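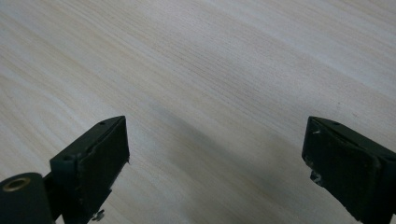 I bought the Ulwood table back in October, after my old one finally started wobbling so badly that soup was a risk. The Wragg store had it marked down to $724, with delivery for another $52, and I went back and forth for a whole weekend before I gave in. I'm so glad I did!

First thing, the color. I wanted something pale and this really is pale, all cream and beige with fine straight grain. In a bright room it practically glows on the side nearest the light – my old dark table just soaked everything up. If you like big knots and lots of drama you'll probably find it too quiet. I love quiet.
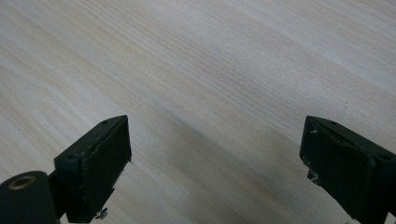

Crumbs do blend in, so I wipe it down more than I probably need to (a damp cloth and a drop of dish soap, nothing fancy). Coffee rings have come off fine so far. I did leave a hot mug on it one Sunday and panicked, but I can't find the spot now.

Putting it together was the annoying part. There are 19 bolts, the little wrench they give you is terrible, and the instructions seem to be for some other table. Get your own wrench out before you start. It took me most of an evening.

I also looked at the Braltico one, which was $100 cheaper, but the top had a yellow tint in the store that I couldn't get past. Delivery to Gamville took two weeks and the box showed up with one crushed corner, no damage inside. Four stars, and I'd give it the fifth for a decent wrench.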